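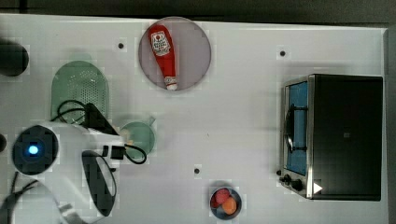 印刷する | メールで送る

2024年3月17日 教示ノート(Flallari、台所テーブル課題)

午前中は手で直接アームを動かす教示、午後はHubmannのリーダーアームでの遠隔操作。忘れないうちに書いておく。字が汚いのはいつものことなので、読めないところは声をかけてください。

まず朝イチ、関節の摩擦補償を入れ直したら、直接教示がびっくりするくらい軽くなった! 先週までは手首の向きを変えるたびに肘が遅れてついてきて、二の腕が筋肉痛になっていたのに、今日は指先で押すだけでふわっと動く。ただ軽すぎるのも考えもので、手を離した瞬間にすこし沈む。沈む量は2cmくらいだと思うけど、ちゃんと測っていない。記録の頭に沈みが入ってしまった分は、あとでDrorgateのほうで先頭を切り落とす。

今日の課題は「緑の取っ手つきの器をつかんで、皿の横まで運んで置く」。文章にすると一行なのに、これがなかなか奥が深い。取っ手をつまむのか、縁をつまむのか、胴を外から挟むのか。自分は縁派なんだけど、午前の前半は気分で取っ手にいったり縁にいったりしていて、あとから再生して反省した。同じ置き方に対して違う答えを見せられたら、学習するほうだって困るよね。後半からは縁に統一した。取っ手でいった分は消さずに別フォルダに移してある(フォルダ名は handle_grasp、小文字)。

直接教示で気になるのはやっぱり自分の手。手首のリングの下あたりを持つと、上からのカメラにこちらの腕がどーんと入る。持つ場所を肘寄りに変えると映り込みは減るけれど、今度は先端の細かい向きが決めにくい。仕方がないので、軌道だけ先に手で教えて、そのあと手を離して再生し、映像は再生のときに撮り直すやり方に切り替えた。手間は倍になるけど絵はきれい。再生時に器がほんの少しずれていると空振りするのが難点で、置き位置はテーブルの黒い丸を目印にして合わせている。
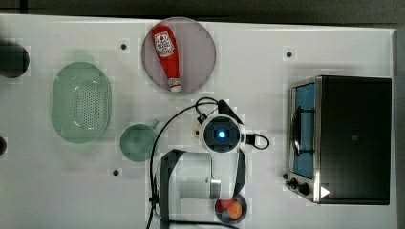 で、昼ごはんのあとは遠隔に交代。Hubmannのリーダーは握りのバネが新品に替わっていて、最初の何本かは閉じすぎた。グリッパの開閉のゲインを下げて、握り切る手前で止まるようにしたら落ち着いた。設定ファイルは上書きせずに別名で保存したので、前のが好きな人はそちらを読み込んでください。自分は新しいほうを推します、だんぜん楽!

遠隔のときのコツ、自分用に。

・動き出す前にひと呼吸おく。記録ボタンと同時に手が動くと、最初の数コマがガクッとなる。
・器の真上に来てから下ろす。斜めに入れたくなるけど我慢。
・画面ばかり見ない。奥行きは横に回って直接見たほうがはやい。
・置いたら真上に抜く。横に抜くと縁に指がひっかかる。
・失敗しても途中でやめず、つかみ直しまでやって残す。やり直しの動きも欲しいので。

ケーブルがまたちょっと邪魔。手首を大きく回すと、輪になったところがテーブルの上で器に寄ってくる。手首のクリップをひとつ増やしたいけど、締めすぎると今度は回転の端で突っ張るし、長さの余りをどこに逃がすかが悩ましい。アームの根元側に寄せるのがいいのかな。次に電源を落とすときに試す。今日は回す向きを片側に決めて、だましだましやった。

オーブンの課題は今日は手をつけず。置き場所はそのまま動かさないこと。扉の取っ手の座標を取ってあるので、ずらすと測り直しになって自分が泣きます。

本数は午前と午後あわせて128本。Flallariの合計はこれで261本になった。うち遠隔が多め。Clunhamの部屋の分はまだ混ぜていない。あちらは机の高さが違うので、合わせるなら座標の変換を先に確認してから。変換のスクリプトは書きかけで、符号がどこかで逆になっている気がする。再生したらアームが鏡みたいに反対へ行こうとして、あわてて止めた。シミュレータの中でよかった……。

それから物の並べ方について。皿とケチャップは基本そのまま、動かすのは器だけ、というのが最初の約束だったけど、夕方は少し崩してみた。邪魔者を足したり、向きを変えたりすると、見せるほうも毎回ちょっと考えるので軌道がばらける。いい意味でばらけてほしいところ(近づく方向)と、ばらけてほしくないところ(つかむ場所)があって、そこを意識しながら操作するのは思ったより疲れる。一度に続けてやるのは2人で交代しながらがいいと思う。ひとりでやった後半は、明らかに手つきが雑になっていた。再生して早送りで見るとよくわかる。

斜めのカメラのほうも見直した。上からだとグリッパと器が重なって、つかんだかどうか判断しづらい場面があるけど、斜めなら横から指の隙間が見えることがある。学習に両方入れるか、上だけにするかはまだ決めていない。自分は両方入れたい派。

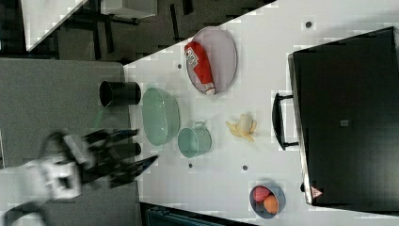 斜めのカメラから。バナナと緑のカップが隣どうし、左のグリッパはぶれている。

露光時間はもう少し短くしたい。アームが速く動くと指先が流れる。照明を足すか、操作をゆっくりにするか。ゆっくりやると教示としては丁寧になるけど、記録が長くなってDrorgateの読み込みが重い。間をとって、移動は普通の速さ、つかむ前だけ遅く、でやってみるつもり。

残り作業:
・別フォルダの取っ手つかみ分にラベルをつける
・先頭の沈みを切る(まとめて処理、目で確認もする)
・摩擦補償の値をこのノートの表紙裏に写す
・変換スクリプトの符号
・リーダーの握りのバネ、予備を注文

Drorgateの記録名は、日付のあとに hand か tele をつける方式に変えました。前の方式で保存してしまったものは見つけしだい直しておきます。見慣れない名前のファイルがあっても消さないでね。

印刷する | メールで送る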